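**Ticket Gashaw — cellule bac — vitesse réduite pas appliquée après reprise**
Ouvert par : Yabsira Bogale — statut : en attente Hallenon
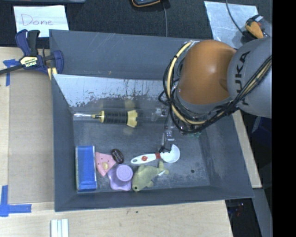
Contexte : reprise manuelle du programme Plolteo en novembre. Depuis, l'override reste à 99 au lieu de 70 quand on repasse en auto. La règle interne dit 70 max tant que la validation est pas signée.

9h40 — relu la consigne Futurum, §reprise. Le reset d'override est à la charge de l'opérateur. Pas écrit dans la check-list. À corriger.

10h15 — testé arrêt/reprise à vide, bras au-dessus du bac. Override toujours 99. Remis à 70 à la main, tient jusqu'au prochain acquittement.

10h50 — log exporté, 4,000 lignes, rien d'utile avant la ligne 130. Là : variable de vitesse écrasée par le sous-programme de prise. Ligne commentée, sauvegarde faite AVANT (merci de faire pareil).

11h30 — retest ok, 70 conservé. Je ferme pas — faut l'avis de Hallenon sur le sous-programme.

Rappels pour l'équipe :
- objets à ajouter dans le bac : bras à l'arrêt, mode manuel, clé retirée
- serre-joint du bac revérifié a chaque changement de lot
- toute modif = une ligne dans ce ticket, avec l'heure
- pas de « Done » sur papier sans la ligne correspondante ici

Reste à faire : check-list v2, réponse Hallenon, signature valdiation. Yabsira relance demain matin.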